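Novedades del grupo de manipulación

El planificador de agarres cambia de versión en septiembre

El equipo de software de Hinville ha pasado a la rama principal la nueva versión de Nam, el planificador de agarres que usan las celdas de embolsado. El cambio afecta a todos los que lanzan tareas desde Standik, así que conviene leer esta nota antes de actualizar.

La versión anterior calculaba el agarre una sola vez, con la nube de puntos de la cámara fija, y ejecutaba la trayectoria completa sin volver a mirar. Con cajas rígidas daba buen resultado. Con envases flexibles fallaba a menudo: la bolsa se dobla al primer contacto, el borde elegido se desplaza y los dedos se cierran donde ya no hay material. Nam 2 mantiene el plan inicial, pero a partir de los 70 milímetros de distancia pasa el control a un bucle que usa la cámara de muñeca y corrige la posición hasta el cierre.

Ju-won Hong ha escrito el bucle de corrección y Zdislava Kadlec se ha ocupado de la segmentación. El modelo de segmentación se ha vuelto a entrenar con envases metalizados, que eran la causa principal de las máscaras partidas: un reflejo sobre el envoltorio aparecía como dos objetos distintos y el planificador proponía agarres en la línea entre ambos. Quedan casos sin resolver cuando dos paquetes del mismo color se solapan dentro de la bolsa.

También cambia el tratamiento de las asas. Hasta ahora se incluían en el mapa de colisiones como un volumen sólido, con lo que muchas trayectorias de entrada quedaban descartadas sin motivo. Eun-seong Son ha añadido una clase aparte para asas y cordones, con un coste de paso en lugar de una prohibición. El peso se ajusta en el fichero de configuración de la celda y el valor por defecto es conservador.

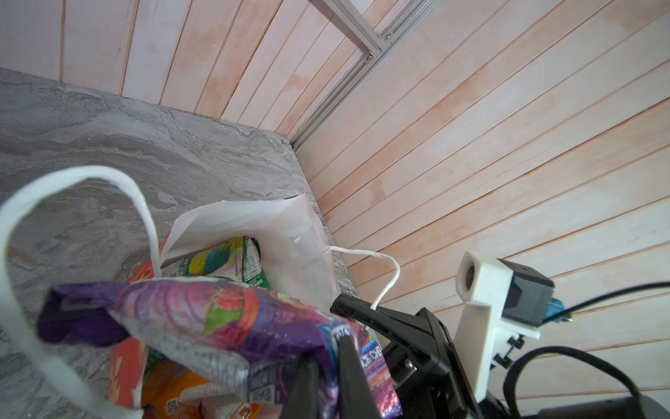 La pinza sujeta un paquete morado junto a la bolsa de papel, visto desde la cámara de muñeca.

Para actualizar hay que repetir la calibración mano-ojo. Los ficheros de la versión anterior se cargan sin error, pero usan otra convención para el eje de la herramienta y el bucle corrige en sentido contrario. Sang-wook Song ha preparado un script que detecta los ficheros antiguos y detiene el arranque. Está en el repositorio de herramientas, en la carpeta de calibración.

Los registros de Nam 2 ocupan bastante más, porque guardan las imágenes de muñeca de cada intento. Se pueden desactivar, aunque pedimos que se mantengan activos durante las primeras semanas. Las incidencias se abren en el tablero de Titholm con el registro adjunto y el nombre de la celda.

I-seul Gil atenderá dudas sobre la migración el miércoles a las 10:30 en la sala de siempre. Quien no pueda asistir puede escribirle directamente.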